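**Visit to the Dukeck gripper lab, Anddale, 2018-03-28**

Went over on the morning train to compare hands before we order for the Kaplan cell. Melahat Dağdelen met me at the door and gave me the run of the place until lunch. They had five end effectors available, and their simulator loads all of them, so we started there.
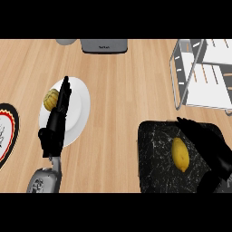

My main question was finger clearance. The Lodent two-jaw we use now is too wide to come down next to an item on a plate without hitting the rim. Melahat loaded the black multi-finger hands on both arms and ran the kitchen table setup. With its fingers held together, the left hand fits right beside the little ribbed yellow fruit on the plate. The lemon on the marble board is for the right arm, with the fingers spread. I asked for 47 trials per hand and she queued them.

Controller next. The new one updates at 1000 Hz and takes our existing scripts with small edits. The teach pendant is slow to scroll.

Prices to follow by email. I still need the cable length for the wrist and a delivery date, as December was too late for us last time. Quote reference is 2104.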